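Speaker notes – Play Corner Storage, Skomholm Family Center

Slide 4. State the rule first: play food is kept in one open basket, and the basket has one place on the table. 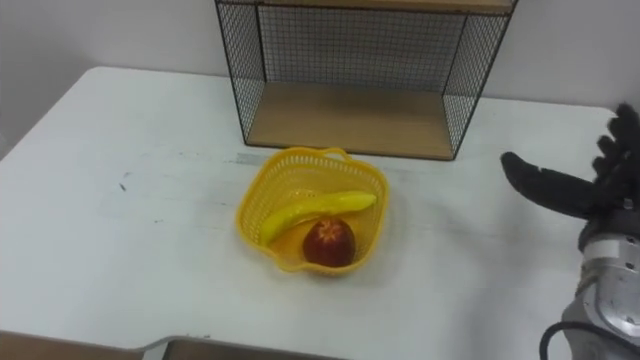 Nazarenko asked whether a lidded box would keep the dust out. Reply that lids were tried in August and were seldom closed.

Slide 5. Give the budget – 237 dollars for 40 baskets. Pause for questions on cleaning.

Slide 6. The basket is at the mesh shelf with an apple in it. 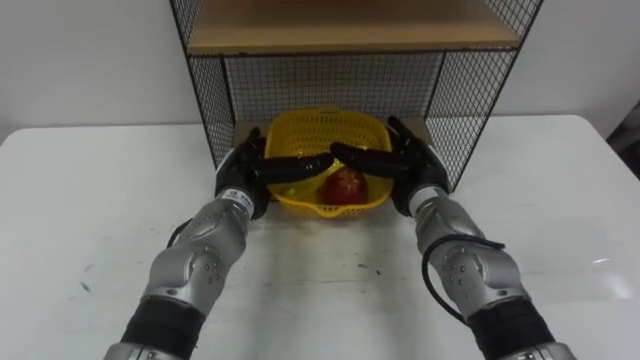

Shelf labels will follow in the second phase, at the Tandow site.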